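Natemell Desk Phones
README

This folder keeps the notes and pictures for one small activity: putting smartphones on their stands on a table. The text was written in October by the Garwood group.

Contents
notes.txt has 650 short lines, one for each placement
pictures/ is sorted by table surface
stands.csv lists the stands by color

The tabletop has a gray marble pattern. Stands are dark gray or white, and the phones may stand upright, lie flat or be held in the air when the picture is taken.

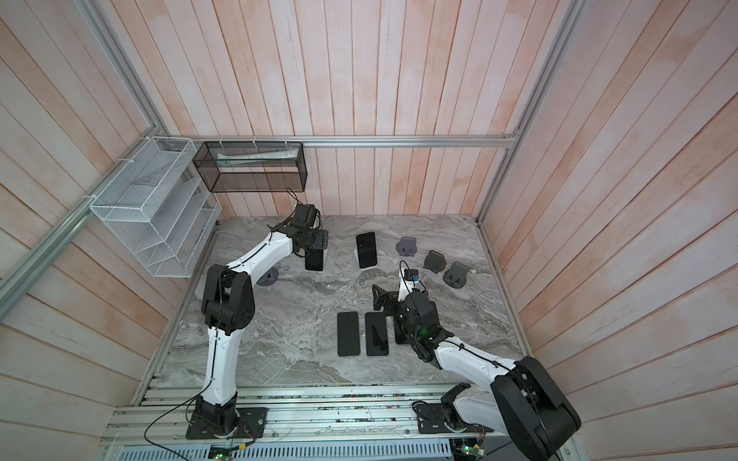 Please read the column "side" from the front edge of the table. In the first 12 lines of notes.txt it was written from the back, and we did not correct them yet. Empty cells mean that the side was not noted.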